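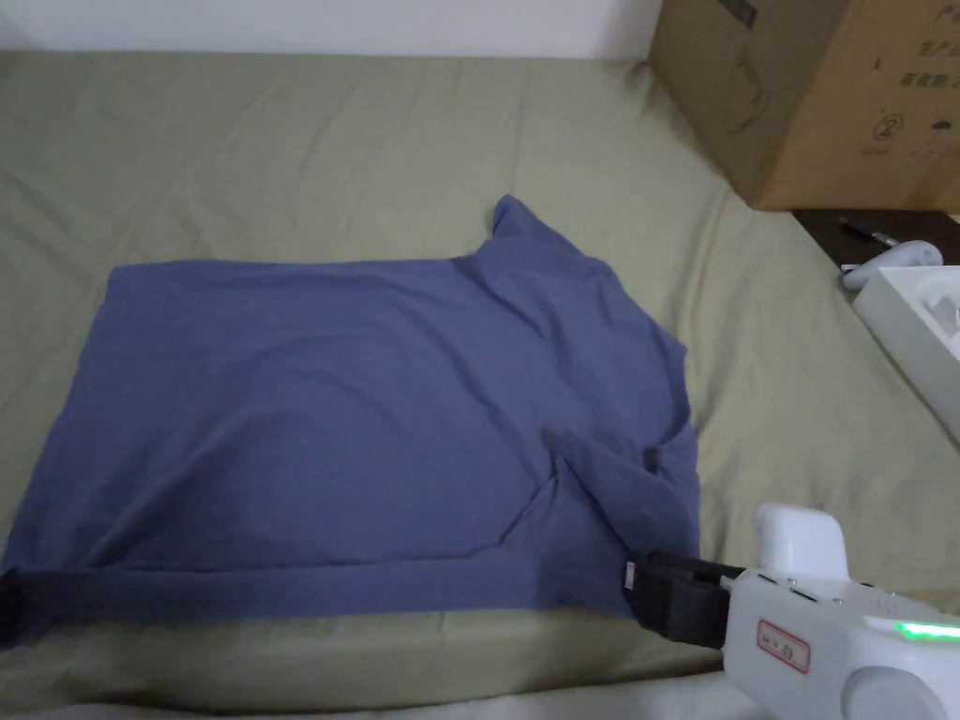

November
By Asmaa El Ouafi

Murkance opens its T-shirt folding evenings this month, and I'm ridiculously pleased about it! I've folded on my own bed for years (never a table, my back won't have it), and that's how we'll teach it: shirt flat on the sheet, wrinkles smoothed out, sleeves tucked in, hem last.
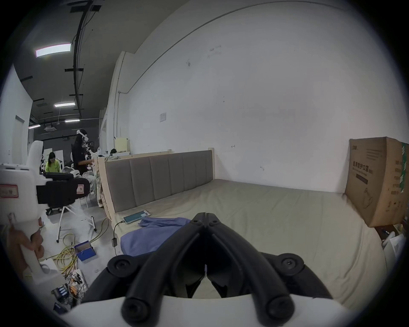 Put your phone on charge before you start, by the way, or you'll be forever getting up to look for it. We've got 12 places an evening, doors at 7pm, and you bring 2 shirts of your own. Soft old knits are best – the stiff new ones spring open again. Balthasar Pfister is looking after bookings at the Murkance office, so do ask for him by name.

Last updated: November, 4.30pm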